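Section 5. Ripening and storing pears

Setting up the ripening tray. Read all of this before you fill it. Tray is the Butosum flat one, not the deep bin.

1. Unpack tray, lid, two runners, paper liners. Check runners for splits.

2. Wipe tray and lid with warm water and a drop of washing-up liquid. Rinse. Dry. No bleach.

3. Clip runners to the underside, lip facing out. They click. If they don't click they are on backwards.

4. Stand tray somewhere level, out of the sun. Not on top of the fridge, too warm at the back. Not next to the cooker.

5. One liner in, smooth side up.

NOTE: Liners come in packs of 50. Spare packs from Barosgate, ask for the Pristance size. The older Okeke liners are a bit short and ride up at the ends.

Sorting the fruit

Pears ripen from the inside out, so sort before they go in the tray. Hard ones together, softer ones together. Anything bruised, split or with a brown patch goes in a bowl to be used today. Don't put it in the tray "to see". One bad pear will take the rest with it.

6. Pick each pear up with the whole hand, fingers over the top. Don't pinch. Don't lift by the stalk, stalks snap and the hole lets rot in.

7. Press very gently beside the stalk with your thumb. Gives a little = ready. No give = tray. Soft in the middle as well = too far gone for eating, fine for stewing.

8. Have a basin on the table next to you for the ones you have checked. Wide and shallow is better than a bucket.

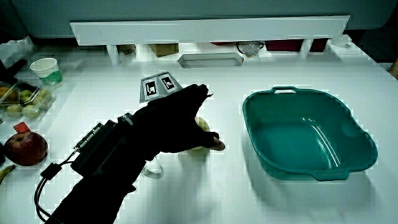

Fig. 5.1 Pear held from above, basin to the right.

9. Lay pears in tray on their sides, stalks all the same way. Single layer. They must not touch.

10. Second liner over the top, loose. Lid on, vent open.

CAUTION: Do not wash pears before they go in. Damp skins go mouldy under the lid. Wash when you eat them.

CAUTION: Do not stack trays more than 5 high. Runners are not made for it and the bottom lid will crack.

Daily check

Once a day, same time if you can manage it. Lift lid, take off top liner, thumb test at the stalk end. Take out the ready ones and put them in the fridge, they will keep a few days more. Turn the rest over. Change the liner if it feels damp or smells of cider.

If nothing is happening after a week, put a ripe banana in the corner of the tray and shut the vent halfway. Open it again once the pears start to give. Forgeting this step is the usual cause of a whole tray going at once.

NOTE: Pears picked in September and kept cold first will ripen more evenly than ones straight off the tree. Early sorts can go straight in.

Keeping for longer

For storing, not ripening: hard fruit only, vent fully open, coldest room you have that doesn't freeze. Garage is fine if there's no petrol or paint in it, pears pick up the smell. Wrap each one in a half sheet of newspaper if you've got the time. Check weekly instead of daily.

Large trays hold 70 small pears or fewer big ones. Don't squash in extra.

Cleaning and putting away

Empty tray, bin the liners (compost is ok), wash as step 2. Unclip runners by pushing the lip in, not by pulling. Store flat with the lid off or it will smell musty next year.

Broken runners: send the part number and your adress to Salamatu Ibrahim at Barosgate. Lids are not sold seperately.

Section revised 18 Jul 2000, Y. Jibrin. Replaces the loose sheet that came with the first 1000 trays. Throw the old sheet away, the vent settings on it are wrong.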